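Notes from the Zoltden open day

Got in late, after 9, because the farm road was down to one lane where they're pulling out the old canal pipe. Parked on stubble. Coffee already gone. So I missed the welcome and most of the water talk, and what follows is what I scribbled down from there on, in order, more or less.

For anyone who hasn't been: Zoltden is the dryland side of the Prillora growers group. They have a trial farm out past the Caputo gin and once a year they open the gates. Used to be corn people and a few cows. Now it's cotton and sorghum, a bit of wheat for cover, and a lot of talk about what to do when the well drops another few feet.

First stop, variety strips. 40 entries this year, which is too many to walk in the heat but we walked them. Signs were hand lettered and two had blown over, so don't hold me to which was which at the far end. Planted in May, replanted in part after hail. The replanted strips were shorter and behind, no surprise. Short season types looked best to me. Bolls lower than I like for stripping but plenty of them. The long season stuff at the east end was still green and pushing leaves and you could hear people muttering about frost.

Nobody was giving out yield numbers yet. Fair enough.

Next, the wheat stubble comparison. This was the one I drove out for. Same seed, same planter, same day. One side into standing stubble, other side into worked ground. The worked side lost stand in the June wind and you could still see it, gaps in the row long enough to lie down in. Stubble side had its stand. More weeds though, mostly kochia and some pigweed in the wheel tracks, and the man on the wagon said they'd been in with the hooded sprayer one more time than planned. Asked what that pass cost. He said he'd have to look it up. I'd have liked a straight answer there.

Soil pit by the turn row. Good pit, dug deep, steps cut in the side so you could climb down. Hardpan right where you'd expect. Roots going sideways along the top of it on the worked ground, and on the stubble side a few going down old wheat root channels. I took some of the clay home on my boots.

Drip block. 5 zones, each on a different schedule. The tape is shallow and they've had gophers. One whole zone was off for repair when we came by. I asked about flushing and filters and got a long reply about sand in the well water that I mostly couldn't hear over the pump. If you are thinking about drip, go and talk to them on a quiet day. Three of us stood there afterward arguing about whether you'd ever pay it off on cotton alone. I say no, not at our lift. Neighbor says yes if you put it under seed crops in rotation. We didnt settle it.

Then the bus over to Hutum. Hot bus. Hutum is the shop and training building the group shares with the college, low metal buildings behind the seed warehouse. Lunch first: brisket, beans, white bread, the good pickles. Line went out the door. Ate standing up.

Afternoon was a choice of sessions and I picked badly, or half badly. The crop insurance one was full so I sat at the back for prevented planting rules, came out with one useful page of notes. Main thing, keep your planting records by field and keep them the day you do it. They had a grower tell how he'd written his up from memory in the fall and what a mess it made of his claim. Felt that one a little.

After that walked through the shops.

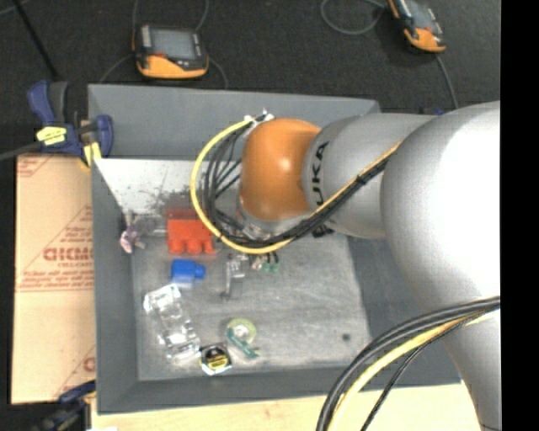
KUKA arm over the gray bin.

Then back to the yard for machinery. Two strippers parked side by side, one with its covers off so you could look at the brushes and bats. Good talk on that, best of the day for me. Fellow had a bucket of worn parts and passed them round. His advice was to change brushes sooner than you think and stop blaming the variety for what's left on the stalk. Also slow down in the late evening when the humidity comes up. Everybody nods at that one and then goes home and doesn't do it, me included.

Module handling was next. Mostly about plastic. The gin people are fed up with finding wrap in the lint, and they had a tray of bits picked out of last season's cotton, some no longer than a fingernail. Stage the modules on high ground, off the ruts, away from stalks. Leave room for the truck. Don't drag them. If wrap is torn, tell the gin before it's hauled. There was a map of the bad loading spots from last December and I am sorry to say I knew one of the fields.

The cost sheet they handed out is worth having. Dryland cotton against dryland sorghum, per acre, with blanks to put in your own rent and seed. Worked out on a 3,000 acre operation so the machinery line is a good deal kinder than mine will be. Still a decent starting place. Extra copies at the Caputo office if you ask at the window.

Last thing was the grazing plot, which hardly anyone stayed for. Wheat and rye mix behind cotton, 7 paddocks, polywire between. Stockers weren't on it yet. Question from the back about compaction and the answer was pull them when it's wet, which means having someplace else to put them, which most of us haven't got.

Left before the drawing. Heard later the prize was a cooler.

Things to chase up:

cost of that extra sprayer pass
seed rate on the stubble side, forgot to ask
whether the hail strips get harvested seperately
gopher control in the drip block, what they're using

Going again next year. Will bring my own coffee, and water, there was only the one tank and it was at the wrong end.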